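Drinkware by the Tray: How Haltar Sorts Its Plastic Cups

08/07/2023

Afiq Krishnan has spent six years on the rental side of Haltar, which supplies reusable tableware to school canteens and summer events. The job is mostly sorting. A crate comes back with cups of several colors and two makers mixed together, and it has to leave again in sets that match.

"People think washing is the hard part," Krishnan said. "The washer takes care of itself. Sorting is where the hours go."

The depot in Pimville holds 4000 cups when everything is in. In July, with the canteens closed, most of them are. Krishnan uses the month to check stock, and on the last full check he withdrew 194 cups. The usual faults were split rims and a cloudy haze on the inside wall that stays after washing.

He is particular about how a cup is set down for checking. It stands upright, mouth open, on a plain white surface against a plain white wall. Color differences that disappear on a gray shelf are easy to see there, and the inside can be checked from above without picking the cup up.

"Blue fades first in our stock," he said. "A washed-out blue next to a new blue looks like a mistake. Next to a green and a pink it looks like a set. So we stopped sending out single-color trays to the small customers."

The mixed tray now goes out in blue, green and pink. Krishnan wants the three to share one shape, tall and tapered, with the rim wider than the base. A straight-sided cup will not nest, and stacks of straight-sided cups take up too much of the van.

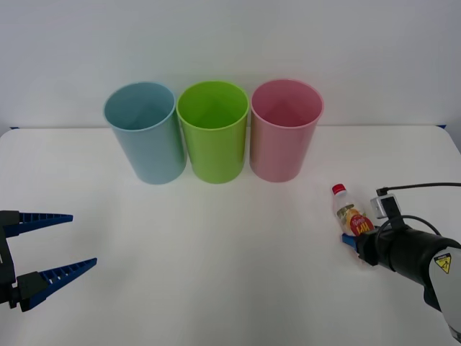

Özkan disagreed on the taper. In a separate call, Özkan said that a narrow base costs more in spills than nesting saves in van space, and that a canteen serving young children should be offered a wider foot even if the crates hold fewer.

Krishnan accepts part of that. He has tested a squatter cup from Bornus and found it steadier on a tray, but it dried slowly upside down because the base had a deep ring that held water. He sent back the trial lot of 782 and asked for the ring to be cut through in two places. He has not had a reply.

Stacking has its own rules at the depot. Cups go in columns of 6 and no higher. Above that, the bottom cup grips the one over it and the pair has to be twisted apart, which marks the wall. Colors are kept apart in storage and combined only when an order is packed.

"You pull from three columns and you put them in a row," he said. "If the rims are level, they go. If one is low, you look at the base."

A low rim usually means a cup from the other maker. The difference is small enough to miss in the hand. Those are moved to the staff kitchen, where height does not matter, and the column is checked again from the bottom.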